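About Us
Print | E-mail
July 26, 2021
By Vira Sirko

Hi, I'm Vira, and I look after the small-item sorting side at Sarnon. Griet Mulder and I started the company in Amville with one long table and a lot of bins, packing mixed kits for shops and schools. There are 13 of us now, and these days robot arms do plenty of the picking up and putting down.

I'll admit I worried when the first pair arrived. I'd done that job by hand for years, and my wrists knew it!
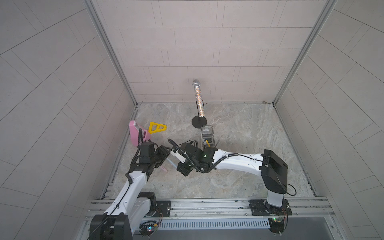 What changed most was the shape of the day. Bereket used to sort until lunch and then sort some more — now he sets up the cells, checks the finished kits and decides what goes to a person instead. (Tangled stuff, mostly.) Áine moved over to training and teaches new starters on both sides of the room. We lost the late shift in the process, and I don't miss it one bit.

Griet still packs the odd order by hand when she wants some quiet. We're adding 2 more cells in August, so if you'd like to come and work with us, drop me a line.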